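ホーム 事業一覧 進捗報告 資料 お問い合わせ

4月 火曜朝 提出分
作成：評価チーム

Lumineハンドヘルド収集キット 試用評価 中間報告

取り急ぎ。体裁は後で直します。数字だけ先に見たい方は「収集量」のところへ。

■ 現状
試用期間の折り返しを過ぎたところ。Lumineのキット2セット、どちらも稼働中。先週までは片方しか使えていなかった（ケーブル不良、後述）。作業は卓上の片付けと配膳が中心。皿、カップ、布巾、カトラリー。布巾はまだほとんど手をつけていない。

比較対象のTondoraは貸出機の到着が遅れていて、今のところ仕様書と先方のデモのみ。同じ条件での比較は次回報告に回します。申し訳ない。

■ 収集量
予定 2,240エピソード
完了 320エピソード（検品済みのみ）
未検品分は別途。足せば見栄えはよくなるが、前回の指摘どおり検品済みだけを数えることにした。
進みが遅いのは認めます。立ち上げの2週間がほぼ校正とケーブルで消えた。いまのペースのままだと期間内に予定数は届かない。作業者を増やすか、タスクの種類を減らすか、どちらか決めていただきたい。こちらの希望は後者。6種類あるタスクのうち、引き出しの開閉は今回の評価から外してよいと思う。開閉は固定具の準備に時間を取られる割に、キットの良し悪しがあまり見えてこない。

■ 使ってみて（良い点）
・立ち上げが軽い。箱から出して、マーカーの登録、試し録りまで半日かからない。2回目以降はもっと早い。
・場所を選ばない。机と椅子があれば始められるので、会議室でも通路脇でも録れる。実機を運ばなくてよいのは大きい。
・作業者の教育が短い。初めての人でも午前中に説明、午後には本番に入れた。
・指の交換。ねじを外さずに替えられる。薄い物のときは平たい柔らかい指、つまむときは先細の指、と使い分けている。左右で違う指を付けたまま録ることもあり、設定ファイル側で左右別に指定できる。マニュアルにはこの手順が載っていない。問い合わせて教えてもらった。
・データ変換ツール。Khasawneh形式での書き出しが標準で付いてくる。学習側の担当はここを一番評価している。

■ 使ってみて（困った点）
・ケーブル。とにかくケーブル。手首をひねる動作で根元に負担がかかる。初回セットは根元で断線、交換品は翌週に到着。現在は余長を長めに取り、垂らして使っている。これで断線は再発していないが、机の角に引っかかることがある。無線版の予定はあるのか先方に照会中、返事まだ。
・重さ。午後になると手首がつらいという声。1回の連続作業を短くして、休憩をこまめに入れる運用に変更した。
・マーカー。頭部カメラからキューブの面が見えないと位置が飛ぶ。腕を深く交差させる動作はほぼ全滅。交差しないやり方に指示を変えたが、動作の幅は狭くなる。窓際では反射でも落ちる。午後の早い時間は窓際の机を使わないことにした。
・検品画面が重い。開くたびに待つ。改善要望済。
・マニュアルの日本語。意味が取れない箇所が複数。英語版を見たほうが早い。先方に一覧を送付しました。

■ 皿のタスクについて
ここが今回いちばん時間をかけたところなので少し長めに。

縁の低い皿は卓面との隙間が小さく、片手の指だけで下に入れようとすると滑って逃げる。最初の指示書は「右手で縁を持ち上げる」としか書いていなくて、作業者ごとにやり方がばらばらになった。ばらつき自体は学習には悪くないが、失敗が多すぎて検品で落ちる。そこで両手で左右からはさむ形に統一、開始位置も卓の手前側に固定。指示書は第3版になっている。

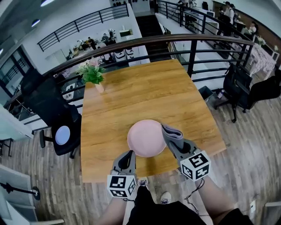

Janineからは、はさむ形に揃えるのはよいが、揃えすぎると皿の位置が少しずれただけで失敗するモデルになる、開始位置はもっと散らしたほうがいい、それに失敗例も捨てずに別フォルダで残してほしい、との意見が出た。もっともだと思う。次の週から開始位置を卓の左右と奥にも広げる。失敗例は検品で落とした分も消さずに保管、タグだけ付ける。ただしその分、収集の手間は増える。上の収集量の話とあわせてご検討ください。

■ 費用
予算内。ケーブル交換は保証扱いで支払いなし。追加の指先パッドを1組注文、消耗品費から出した。摩耗は思ったより遅いので追加はもう要らなそう。明細は月末にまとめて送ります。

■ 購入判断について（現時点の感触）
まだ結論は出せない。卓上作業に限れば買う価値はあると見ている。両腕を交差させる作業、引き出しや扉の作業まで広げるなら、Tondoraを触ってから決めたい。Tondoraはマーカーを使わない方式だそうで、仕様書どおりなら上で書いた位置飛びの問題は出ないはず。値段は高い。サポートの早さはまだわからない。

■ 次回まで
・皿タスク 開始位置を広げて再開
・布巾タスク 着手
・Tondora貸出機 到着次第、校正して同じ机で比較
・検品待ちの解消。検品者が足りず、いま一番詰まっているのがここ
・無線版の件、先方の返事を確認
・指示書第3版の共有（まだ共有フォルダに上げてません、今日やりまます）

■ お願い
1. 引き出しタスクを外すことの可否
2. 貸出期間の延長。Lumine側は延長可とのこと、こちらの承認だけ
3. 検品用の端末をもう一台

2は返却期限の都合で急ぎです。1と3は次の定例でかまいません。

前の報告 次の報告 一覧へ戻る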